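Skip to content Read Listen Back issues Letters Subscribe Search

Rebelo > Essays > Play and pastimes

In praise of the kickabout with no rules

There is a patch of grass at the bottom of Dramholm, between the library car park and the river path, where I have spent a frankly unreasonable share of my evenings over the past few years. It slopes. It has a drain cover near one corner and a hawthorn that eats shuttlecocks. It is also, in my view, the best sports ground in the county, and I want to argue that we should have far more places like it and far fewer places with a booking form.

I should say where I'm coming from. I grew up with proper sport, the kind with bibs and fixtures, and I liked it well enough until I was about to turn fourteen and was told I wasn't going to make the second team. That was the end of that. I didn't run after anything for years. Then I moved to Dramholm, walked home past the slope one warm night and got shouted at by some teenagers who were a player short. They didn't ask if I was any good. I played in my work shoes, fell over twice, and went home so happy that I couldn't sleep!

What we play down there hardly has a name. It starts as football, usually, and drifts. If there are little ones about, it turns into a sort of handball. If somebody brings a dog, the dog is in. The goals get wider when one side is losing badly, and people swap teams halfway through to even things up, and I have never once heard an argument about it that lasted longer than a drink of water. Anyone who has sat through a parish football dispute will know how rare that is.

The usual case for organised sport is that it teaches children to stick to the rules. Fine. But making up rules is a skill as well, and a harder one. Watch a dozen children of different ages try to agree on a game. The big ones have to work out how to let the small ones matter. The small ones have to speak up. Somebody wants to be in goal for ever and somebody has to tell them their turn is over. All of this goes on without a whistle, and it goes on at tremendous speed, because everyone wants to get on and play. I have been in meetings with grown adults on good salaries who couldn't manage it in an afternoon.

And it's cheap, which matters more than people who write about sport seem to think. The nearest indoor court to me is at the Nurnum centre, a lovely building with a lovely floor, and I have nothing against it. But you book by the hour, you need indoor shoes, and you have to know on Tuesday-ish what you will feel like doing at the weekend. The children who come down to our slope mostly don't have parents with that sort of diary. They come out because they heard the noise.

I read the town's open space plan when it came round last November, all 152 pages of it – I am that sort of person now – and found the slope listed as "amenity grass, informal". I rather loved that. Then I got to the part where informal spaces are to be looked at for "improvement", and loved it less. Improvement, it appears, means a fence, a hard surface and painted lines for one game. There's a drawing. It has a gate in it.

I'm not against hard surfaces. They drain, wheels can use them, and on a wet winter evening our slope is a bog. By all means put a firm path across it, and a bench, and please, please a tap. But as soon as you paint lines for one game you have told everybody else that the place belongs to someone other than them. The teenagers with the right boots move in, the seven-year-olds drift off, and the woman who used to practise her juggling by the hawthorn finds somewhere else to do it. I watched it happen at the old Jostosix works field, which used to be full of people doing all sorts and is now a very smart cage.
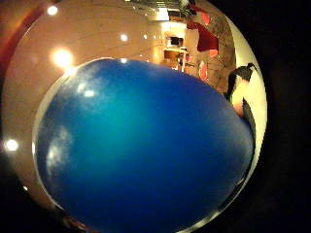 Rebelo, Issue 13, p. 5

The other thing I'd defend is the cheap, shiny, slightly wrong ball. Serious people sneer at these. They're too light, they swerve in the least breath of wind, and a good kick sends them somewhere you never meant. That is exactly why they're so good for a mixed crowd! A proper match ball rewards whoever has had the most practice. A big bouncy one makes fools of us all. It doesn't sting when it hits you in the face either, and I speak from wide experience.

So what would I ask for? Not much money, for a start. Cut the grass a bit more often in summer. Leave the lights on along the river path until ten. Fill in the dip by the drain before someone turns an ankle, and it will probably be me. If the town has anything left over after that, it could buy a few balls and leave them in a box at the library, to be borrowed and brought back or not brought back. Some will end up in the river. I think we could live with that.

Mostly, though, I'd ask the people who plan these things to come down one evening before they decide, and to bring shoes they don't mind ruining. We are nearly always a player short.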